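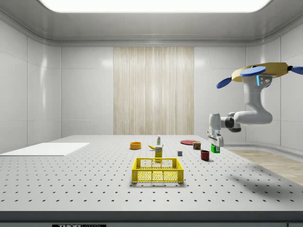
Simulated sorting cell, gripper over the green block.

Cell check after the dropped-block fault, overhead arm
Site: Brerkach, simulation room and real cell
Date of check: July 2025
Check form: Zawadzka, second version

Why this check was made

During a test in the simulated cell the arm went down to pick the green block and did not stop at the grasp height. The fingers closed too low, the program reported a good grasp, and the arm moved away to the crate with nothing. It did this on 26 runs from 500. In the simulator this costs only time. The same program is planned for the real cell at Cluteritz, and there a finger that goes too low can hit the table, so I have stopped the transfer until the points below are closed.

Marks used: OK, NOT OK, OPEN. A point with OPEN must have a comment.

Part A. Arm and mounting

A1. Arm model hangs from the mount in the same direction as on the drawing. OK.

A2. Joint limits in the model are the same as in the controller. NOT OK. The elbow has a wider limit in the model. It was not the reason of the fault, but it must be corrected also.

A3. Indicator light on the upper arm is lit. OK. Please note that the light is only a visual part of the model. It is not connected to the safety state and nobody should read it in this way. I would like this to be written also in the operator sheet.

A4. No contact between arm and mount in the full movement. OPEN. I tested the pick positions on the right side and the crate. The bowl and the banana are on the other side and I had no time for them.

Part B. Gripper

B1. Fingers point down above the block before the last descent. OK.

B2. Finger length in the tool file is correct. NOT OK. This is the main finding. The tool file still had the short fingers from the Varnenier gripper, and the fingers in the model are longer. The controller calculates the height from the short ones and goes down too far. With a block standing well under the fingers it can still be lifted, so most runs looked good.

B3. Grasp is confirmed by finger width. NOT OK. The program accepts "fingers stopped moving" as a grasp. Fully closed fingers have also stopped moving. Change it to a minimum width, and make the arm wait and give a message when the width is smaller.

B4. Gripper opens at program stop. OPEN. It opens at a normal stop. At an emergency stop it should hold, and I could not find where this is set.

Part C. Table and objects

C1. Table height in the model is the same as in the controller. OK. Checked at the front edge and at the back.

C2. White board on the left side is entered as an obstacle. NOT OK. It is visible in the simulator but the path planner does not know it. It is thin, but a low path over this side will touch it.

C3. Crate is entered with its walls. OK. The walls are full in the planner, without the holes, and this is the safer choice.

C4. Objects are at their start positions before each run. OK for the small cube, the can, the plate and the mug. The green block has to be looked at separately, it is the one that was missed.

C5. Crate is empty at the start and the gripper is open and holds nothing. OK.
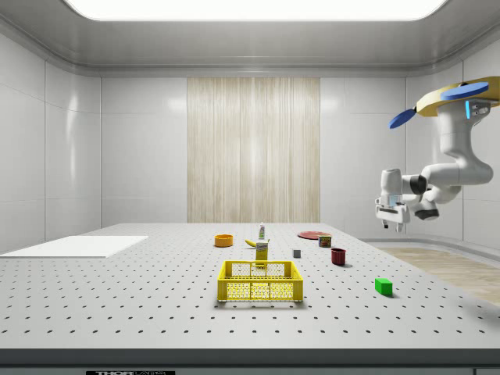

Part D. Stopping and messages

D1. Emergency stop stops all joints in the simulator. OK.

D2. Contact force limit is active. NOT OK. It was switched off for an older test in November and not switched on again. With the limit active the arm stops at the first touch of the table, and the fault would have been found much earlier.

D3. Each failed grasp is written in the log. NOT OK. See B3. The failed runs were found only by comparing the log with the content of the crate.

D4. Restart after a stop needs a confirmation. OK.

Corrections before the next check

Tool file with the correct fingers (B2) and force limit on (D2) come first. Do not run the other tests before these 2 are finished, the results would have no value. After this the grasp condition (B3), the log (D3), the board (C2) and the elbow limit (A2).

Then 24 runs at slow speed with the green block only, and somebody watches the screen for each of them. If one grasp is reported wrongly, stop and write it under B3.

Result of this check: NOT PASSED. Transfer to Cluteritz is not permitted. A4 and B4 stay open.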